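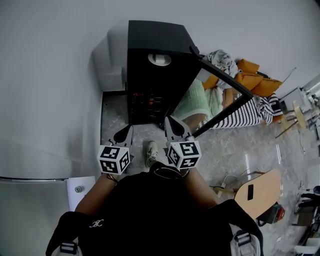
2. The oven and its place in the room

Our project is about cooking in very small student rooms. The group was Ottilie Trummer, Bjarke Bjarnason and me, Elsa Pitkänen. We wanted to know if one small oven can be used in a room where the bed, the storage and the cooking place are all close together.

The oven is black and has one round knob on the front. It stands on a low gray base against the wall, and the bed is right next to it. This was the first problem we discussed. When the door is open, it comes very near to the bed, and there is a striped blanket and also a fuzzy one in green and white. Bjarke made the rule that all textiles must be moved to the other side of the bed before the oven is switched on – I think this rule is good, but in daily life a tired student will forget it.

Our supervisor, Johanna Wyss, asked us to think also about the height. A person must bend down a lot to look inside, and to lift out a full dish from this position is not comfortable.

2.1 Opening and closing the door

We wrote down 22 door openings in December. In three of them the person had to step back to make space for the door. Ottilie suggested to mark the swing of the door on the floor with tape, and after this the work was easier to plan.

2.2 Where to put the plate

A second question was where the plate should wait while the door is open. It needs a flat place which the hand can reach without turning the whole body.

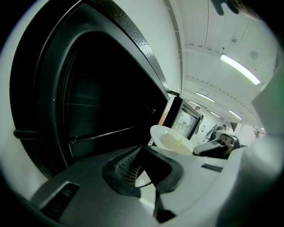 For liquid food this is more important than for bread or vegetables, because a shallow plate spills quickly if one carries it with only one hand. We recommend to put the plate down first, then open the door fully, and only then take the plate again. Ottilie wanted a small folding shelf for this purpose, but we did not have time to build it.

We use cookies to improve your experience. Accept | Settings

121 views 3 comments Share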